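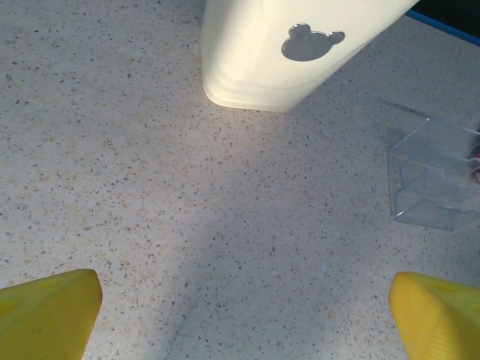
Kundton Rate Desk: Railroad Pools and Rebates Card Set

Publisher: Rotbridge
Author: Nadiia Maksymiv
Subject: United States history, economics
Level: High school, introductory college
Format: Printed cards, ledger book, teacher guide
Edition: 3

Overview

Kundton Rate Desk is a classroom card set on railroad freight pricing in the decades before and after the Interstate Commerce Act of 1887. Students work as rate clerks for competing railroads that serve the same pair of cities. They set prices, decide whether to join a pool, and record each shipment in a ledger. The set covers pooling, secret rebates, and the difference between long-haul and short-haul rates. It does not cover labor disputes or railroad construction finance.

The town of Kundton and the railroads in the set were written for classroom use. The kinds of documents they produce (rate sheets, waybills, letters between freight agents, shipper complaints) follow the general form of papers from the period. Spelling and abbreviations have been made consistent so that students can read across documents without a glossary.

Contents

Shipment cards
Rate sheets, one per railroad
Pool agreement, two pages
Agent letters
Shipper complaint cards
Ledger book with 1,746 numbered entries
Teacher guide
Answer sheets for the end-of-unit calculations
Storage box

How the unit runs

The unit is divided into 4 sessions. A session fits a standard class period if the ledgers are handed out before the bell. Sessions should be run in order, as the ledger balances carry forward.

In the first session each group receives a rate sheet and a stack of shipment cards. There is no agreement between the railroads. Groups announce a price per hundredweight and the shipper side assigns the freight. Prices usually drop quickly. The fixed cost line in the ledger is charged at the end of the session regardless of how much freight was carried, and most groups will show a loss.

The second session introduces the pool agreement. Railroads that sign it receive an assigned share of the traffic or the revenue, depending on which version of the agreement the teacher selects. The traffic version is easier to score. The revenue version is closer to the calculations in the teacher guide and is recommended for economics classes. A railroad may decline to sign.

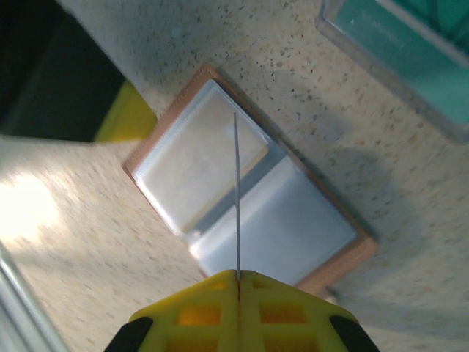 Rebates enter in the third session. A large shipper asks for part of its freight charge to be returned, off the published rate. Whoever grants the rebate gains volume and keeps the published rate unchanged, so the other pool members can't detect it from the rate sheets alone. They can detect it from the traffic totals if they have kept complete ledgers. Groups that skipped entries in the first session will find the audit step difficult, and the teacher guide includes a catch-up table for them.

The last session applies the rules of the 1887 act. Pooling is prohibited, rates must be published, and a railroad may not charge more in total for a shorter haul than for a longer one over the same line in the same direction under substantially similar conditions. Students reprice their shipment cards under these rules and file one complaint as a small shipper. The phrase "substantially similar conditions" is left for the class to argue over.

Ledger book

The ledger is the main working part of the set. Entries are numbered straight through, and the number printed on a shipment card matches its line in the book. Columns are date, origin, destination, class of goods, weight, published rate, charge, and remarks. The remarks column is wide enough for a sentence. Rebates are entered in a separate section at the back, which groups should keep closed during the audit.

More than 800 of the entries are filled in by the publisher to provide earlier traffic history. The rest are blank in all columns except the number. Filled entries are set in gray type so that student writing stands out from the printed figures. Ballpoint is recommended. Felt-tip will show through on the reverse.

Changes in the current edition

The class-of-goods table now separates grain from flour. In the previous edition both were charged at one rate, which made the milling complaint card hard to follow.

The short-haul exercise has been moved out of the third session and into the last one.

Two agent letters were rewritten for length. Their dates are unchanged, and lesson notes that refer to the letters by date will still work. Notes that refer to ledger lines by number will not, as the numbering was redone.

A distance chart replaces the folded map. All distances are in miles.

Paper and box

Cards are printed on uncoated stock supplied by Ozoliņš. Corners are rounded. The ledger is sewn and opens flat at any page. The box is the Alska pattern with a lift-off lid, and it holds all parts with cards stored on edge behind paper tabs. The cards may be sleeved, but a fully sleeved set won't fit in the box with the ledger. 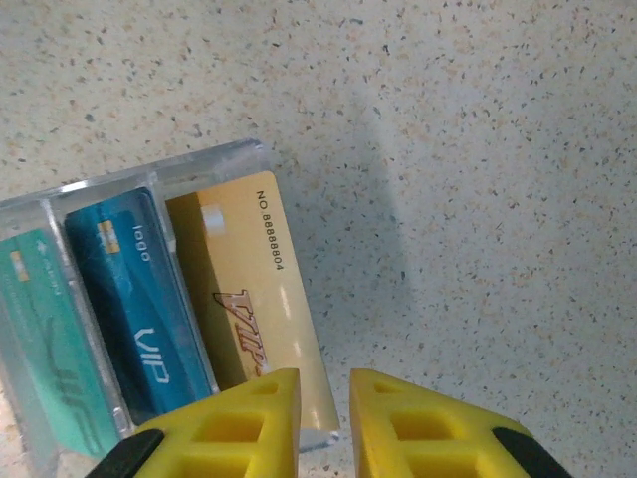
Clear acrylic card holder with upright slots, on a speckled countertop.

Replacement parts

Ledger books are sold singly and are the only part that needs replacing between classes. Rate sheets and the pool agreement can be copied from the masters in the teacher guide. Shipment cards are sold only as a full deck. Please state the edition when ordering, as decks from different editions do not match the current ledger.

Related titles

Kundton Rate Desk can be followed by The Alska Refinery Papers, which deals with pipelines and the trust form of organization and assumes that students already understand rebates. The two sets share the same ledger column layout. They can be taught separately.

Ordering

School purchase orders are accepted. Orders for the fall term should reach Rotbridge before the end of July. The next printing of the ledger is planned for November, and orders placed after current stock runs out will be held until then. The teacher guide is available separately for review and may be returned if unmarked.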